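Jornetdale changes glaze rule for market tableware

Sellers of handmade bowls, plates and cups at the Jornetdale market will need a leach test result for each glaze from December.

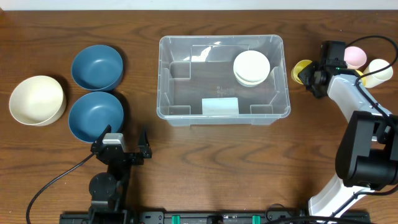 Does the rule cover pieces made before December?
Older stock may be sold without a test result until the end of the winter season, provided the seller marks it as untested on the price card.

The test is done on one fired piece per glaze and firing temperature. The piece is filled with a weak acetic acid solution and left for a full day at room temperature, after which the liquid is checked for lead and cadmium. A result stays valid until the potter changes the recipe, the clay body or the kiln schedule.

Market manager Merja Leinonen said 17 sellers had asked for a written rule after customers raised questions about food use. Of the 100 glazes listed by sellers in a survey this fall, 79 had no test on record. Most were commercial glazes applied as supplied.

Testing will be handled by Prillska, a laboratory in Eskola. The fee is 90 euros per glaze, and sellers who share a recipe and a kiln may share a result. Potter Jouko Pelkonen, who sells under the name Nullness, said the fee was acceptable for his standard colors but that he would drop two small-batch copper glazes.

Decorative ware is exempt if it carries a permanent mark on the base. Paper stickers will not be accepted. Samples can be left at the market office on Thursday before 4 p.m.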